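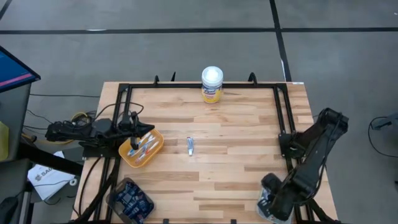
Tapsell Board Oil, Unscented

Food-safe mineral oil for cutting boards, counters and wooden spoons. Keeps wood from drying and cracking. Does not go rancid.

Size: 100 ml bottle, flip cap
Coverage: 2 coats on a medium board
Drying time: 6 hours between coats

Wipe on with a clean cloth, following the grain. Leave overnight after the last coat and buff off what is left. Not for use over varnish.

Also sold as a twin pack with Katier beeswax finish. Ships from our Volitz warehouse.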